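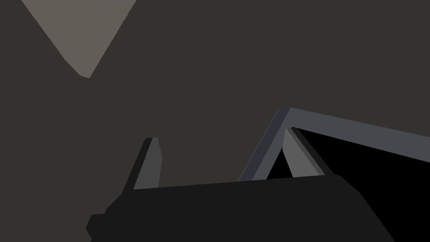
Simulator view from just behind the gripper, fingers open, with a blue-gray bar to the right.

Open Day at the Räsänen Hall: Frequently Asked Questions

General

When is the open day?
It runs on the last two Saturdays of September, from 10 a.m. to 4 p.m. Both days have the same program, so there is no need to come twice unless you want to.

Do I need a ticket?
Entry to the hall is free and you can walk in. The simulator sessions need a booking, and there are 300 places across the two days. Book through the Visit page. If a session is full, you can join the waiting list at the front desk when you arrive.

How do I get here?
The number 4 bus stops outside the main gate. Visitor parking is in Lot C, behind the hall. Lot A is closed to visitors on both days.

Can I come late?
Yes, but the last simulator session starts at 3:15 and we can't hold a place for more than ten minutes.

What you will see

What is Gilia?
Gilia is our project on teaching a robot arm to handle things in ordinary rooms. We work on reaching, gripping, and pulling. Most of that work is done in simulation first.

So is there a real robot?
Yes. One arm will be running behind the safety rail at the north end of the hall. It does a short routine at half past each hour. The rest of the demonstration is on screens, and you should expect to spend more time looking at simulated arms than at the real one.

Why does the simulation look so plain?
Surfaces are drawn in flat colors with no texture. We are mostly interested in shapes, distances, and contact, and a plain scene draws faster. Some visitors expect something closer to a video game. The graphics are simple — please don't let that put you off trying it.

What happens in a simulator session?
You get a seat, a screen, and a hand controller. A staff member shows you how to move the arm and how to open and close the two fingers. Then you try a few short tasks on your own. A session lasts 20 minutes.

Which view will I be using?
The one at the top of this page is the close view, with the fingers rising from the bottom of the picture. There is also a wide view from the side of the room. You can switch with the left button. Many first-time users lose track of where they are in the close view, and backing the arm away usually helps.

How many practice scenes are there?
The set has 1,663 scenes. For the open day we picked 185 of them that can be tried in a few minutes. The harder ones are left out, but ask at the desk if you have used a simulator before.

What are Zusska and Pruvico?
Zusska is the software that runs the simulation. Pruvico is the program that records each attempt and scores it. You will see both names on the screens.

Is my attempt recorded?
The arm's movements and the score are saved. Your name, voice, and face are not. If you would like your attempt left out, tell the staff member before you start.

Can I break anything?
Not in the simulator. If the arm gets stuck, press the red button on the controller and the scene starts over.

Children and groups

Is there a minimum age?
Anyone can visit the hall. Simulator sessions are for ages eight and up, and children under 12 need an adult with them.

Can I bring a school class?
Groups of more than ten should write to us first. The hall may hold no more than 654 people at once, and we spread larger groups over the day.

Practical matters

Is the hall accessible?
The entrance and the demonstration floor are on one level. Two of the simulator desks can be raised or lowered. The viewing balcony is reached by stairs only.

May I take photos?
Yes, without flash near the real arm. Please ask before photographing other visitors.

Is there food?
The cafe next door is open until 3 p.m. No food or drinks at the simulator desks, please.

I have a question that isn't listed.
Use the contact form, or ask at the front desk on the day. We answer messages on weekdays.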